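Mar 17, 2021
Bassi trial unit, bench 4

Second full day with the two-arm kit on loan from Comero. Dario has the quote and wants a yes or no from us before the August budget round, so I am keeping this in more detail than usual. Continues from Ginevra's unboxing notes, which cover the packing list and the missing M4 keys.

Power-up. Both controllers came up first time. The left arm reported a joint 3 offset outside tolerance and refused to home. Cleared it with the zeroing routine in section 6 of the manual, which is written for the single-arm version and gives the wrong menu name. The correct entry is under Service, then Reference, then Single joint. Repeated for the right arm although it had no fault, to have both on the same footing.

Mounting. Base plates are on the bench top with the black plastic sheet over the working area, as we had it for the Prurkancombe parts. The sheet creases under the fixtures and I suspect it costs us some repeatability at the lowest pick heights. Thomas suggests a rubber mat cut to size. Worth doing before any figures go to Dario.

Test job. Flat-pack stand assembly, the Wurasora parts set: tray with corner posts, branched base, pole, tapered rods. We picked it because the pole and base want two hands and our present single-arm cell can't do it without a dedicated jig. Teaching was by hand guiding, both arms recorded together, then the waypoints trimmed on the laptop.

Teaching is the best part of the kit. Hand guiding is light, the arms stay where you leave them, and the recorder drops duplicate points when you pause. Mahtab had never used it and had a usable pick path for the rods before lunch. Against that, there is no undo in the path editor. Deleting a waypoint on one side also shifts the timing on the other, with no warning. Lost one path this way and had to re-record it. Now saving under a new name before each edit, and suggest everyone does the same.
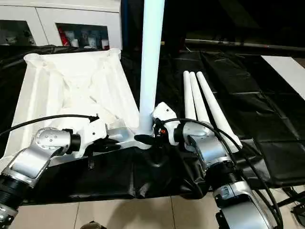 Pole in the branched base, both grippers near the holder. Tapered rods to the right.

Grippers. Parallel type, white housings, supplied with the kit. Force is set as a whole number with no unit given anywhere in the manual. Ettore put the load cell between the fingers and got a reasonably straight line up to a setting of 500, after which it flattens out. Anything above that is a waste of current, and the motor gets noticeably warm. Fingers are smooth and the rods are tapered, so at low settings a rod creeps towards its thin end during the move. Thin silicone pads on the finger faces cured most of it. Comero sell a textured finger set as an extra. Ask whether it can be included in the price.

Cables. The loops over the arms are my main complaint about the hardware. The gripper lead runs outside the arm and needs enough slack for the wrist to turn, so there is always a loop standing up somewhere. With the arms working close together the loops are the first thing to touch. The collision check in the software models the links and gripper bodies only. Put a software limit on wrist rotation for both arms for now. Proper clips would be better. The supplied ones are adhesive and two have already let go.

Coordination. The two controllers are synchronised over the network and the data sheet gives no figure for the lag. We logged both joint streams during a slow mirrored move and compared the time stamps. Typical difference was 14 ms, with occasional larger spikes whenever the laptop was also recording video. For a hold-and-insert job at low speed that is acceptable. For passing a part from hand to hand at normal speed I would want it lower. Moving the video to a separate machine is cheap and should be tried first.

Insertion. Ran the pole-into-base step on its own, with the base in the holder and the left arm steadying. Total attempts logged so far: 161, spread over both days and several changes of settings, so no success rate is quoted here. Most of the failures were a tilt error at first contact, and the pole then jams on the rim of the socket. Adding a short spiral search after contact helped a good deal. The search is a stock function but it is switched off by default and described in a single line of the manual.

Support. Wrote to Comero about the joint 3 fault and the gripper units. Answer on the first came back within the hour and was correct. Nothing yet on the second.

View so far: the arms and the teaching are good enough to justify the loan, the cable routing and the editor are not finished work. I would not sign for it at the quoted price without the textured fingers and a written answer on the sync lag. Dario disagrees on the lag and thinks the slow jobs alone would pay for it. He may be right for the Prurkancombe work.

To do
Rubber mat under fixtures (Thomas)
Video recording off the control laptop (Mahtab)
Repeat load cell test with silicone pads fitted (Ettore)
Fixed settings run on the insertion step, nothing changed between attempts (me)
Chase Comero on gripper units, ask about clips and firmware date
Return the borrowed load cell amplifier to Ginevra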